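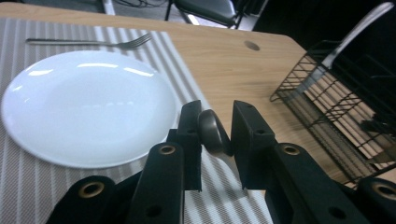

Home Issues Authors Submit Search
Share 5 Comments 2

4. Laying the place

4.1 What counts as a place

In the interviews, people used the word "place" for two different things. For some it meant the stretch of table in front of a chair, whether or not anything was on it. For others there was no place until something had been put down, and the first thing put down was usually the mat. We follow the second use in this section. A place, as we write about it, is a mat or a plate with whatever has been set near it for one person's meal.

The dining room at Ultska is shared by the residents of two floors. Meals are cooked in the kitchen next door and carried through, but the tables are laid by whoever comes in first, and there is no rota for it. The house provides the crockery and cutlery. The mats were bought later, after complaints about marks on the wood, and they are kept in a drawer by the door with the tea towels.

We asked residents to lay a place for themselves as they would on an ordinary evening and then to talk about what they had done. They were told that they could stop whenever they thought the place was ready. Sjöberg carried out the sessions and Nieto coded the notes. Where they disagreed on a code, the notes were read again with Oksanen.

4.2 The mat

The mat gave rise to more talk than any other item. Residents who had grown up with a tablecloth tended to regard it as a small cloth, and they squared it to the edge of the table before putting anything on it. Others treated it as a tray without sides. They dropped it where they meant to sit, put the plate down, and then pulled the mat towards them with the plate already on it.

Striped mats were thought harder to lay well than plain ones. A stripe shows at once when the mat is out of line with the table, and several residents said that they straightened a striped mat when they would have left a plain one alone. One resident took the other side and said that stripes were more forgiving, as the eye goes to the pattern and crumbs do not show. We did not find that residents with a striped mat took more care over the rest of the place.

Bare wood beside the mat was nearly always wanted. It was described as somewhere to put a glass, a phone or a folded newspaper. When the mats were pushed close together for a larger group, residents complained of having nowhere to put things down, although the mats themselves left plenty of room. The mat was for the plate. Other things could stand on it during the meal, but they did not belong there.

The woven mats were liked for the way they keep a plate from sliding. They were disliked for holding crumbs in the weave. Kinnunen, who joined the project in December and spent several evenings clearing up with the residents, notes that a mat was more often shaken than wiped, and that shaking was done over the floor as often as over the sink. The plastic-coated mats from Cemurum, tried before our study began, wiped clean easily but had been put away again after residents found that they stuck to the table in warm weather. A few of these were still at the bottom of the drawer.

4.3 The plate and the fork

Most residents put the plate down second. Its position was hardly discussed. It went in the middle of the mat, or near enough, and was moved again when the person sat down. Plain white plates were preferred for everyday meals on the grounds that they all match and a broken one can be replaced. The patterned plates in the same cupboard were called "the visitors' plates", though we never learned of an occasion when visitors had been given them.

The fork was another matter. The usual rule, fork on the left with the tines pointing away from the diner, was known to every resident we spoke to. It was followed less often than it was known. We found three main ways of putting the fork down:

Beside the plate, upright to the table edge. This was the rule as people stated it, and it was the usual result when somebody laid for others.

On the plate. This was common when a place was laid in the kitchen doorway and carried in. It was also common among residents eating alone.

Across the mat, beyond the plate. This was often passed off as temporary, but the fork could stay there until the food came.

Figure 2 gives an instance of the third. The fork lies across the upper part of the striped mat with its tines to the right, and the white plate has been set on the mat below it. To the right, with bare wood in between, stands a black wire utensil basket.

Figure 2. Plate and fork on a striped placemat, with a wire utensil basket on the same table.

The crosswise fork has a respectable history. In many formal settings the dessert fork and spoon lie above the plate, and two residents mentioned this without being asked. Both said that it had nothing to do with how they put down a fork on a weekday. Their explanation was practical. With the fork above the plate, the sides of the mat are free, and a serving dish can be brought in from either side without catching the handle. We think this is a fair account, but we also note that the crosswise fork was more frequent when the cutlery was kept within arm's reach on the table. A person who does not need to walk round with a handful of forks has less reason to lay them in a set way.

4.4 Where the cutlery waits

Three arrangements had been used at Ultska for getting cutlery to the table. The oldest was a divided drawer in the kitchen. The second was a tall pot, bought from Bermúdez, in which forks, knives and spoons stood together with the handles down. The third was a low wire basket or rack that could be moved along the table as needed.

The drawer gave the most complete places. Residents took out everything they would want because they did not wish to get up again. It also gave the most unused cutlery, and much of this was put back in the drawer after the meal. Some residents objected to that, since a knife that has been beside somebody's plate may have been handled.

The pot was disliked. Residents had to pick through it by touch or lift it to see what was inside, and the tines stood upwards. Hạnh Tiêu, who managed the kitchen during the study, took it off the tables and used it for wooden spoons.

The wire basket did best in the interviews. Its contents could be seen from a chair. It took up more of the table than the pot and could scratch the surface if it was dragged, so residents were asked to lift it. This was largely ignored. Felt pads made by Irkex were fitted underneath but came off in the wash, and they were not replaced.

When a basket was on the table, places were laid with less. A plate and fork were often thought sufficient, with the knife left to be fetched if the meal called for it. Asked whether a place with only a fork was finished, residents gave mixed answers. "It is finished if it's pasta," said one. Another said that it looked like somebody had been called away. We did not settle on a rule for this, and in the coding a place was treated as ready when the resident said it was.

4.5 Tables and fixed features

The tables also had features that affected where people laid. Some had been used as desks before they came to the dining room and had a round cable hole through the top. Residents avoided putting a plate over the hole, though a plate will sit over it perfectly well. The reason most often given was crumbs, which fall through onto the floor or into somebody's lap. One resident kept a cork in the hole nearest her chair and removed it after meals – she was the only person to do so, and the cork was respected by the others.

Rounded corners were preferred to square ones by people who had to pass with a hot dish. They made it harder to lay a place at the end of a table, however. A mat with square corners does not sit well against a curved edge, and residents either drew it further in or set it at a slant. A slanted mat was accepted at a corner by people who would have straightened it anywhere else. Residents who liked the end seat tended to move the whole place towards the middle once it was clear that no one else was coming, and the basket then went to the end they had left.

Previous section Contents Next section
Share this section 100 reads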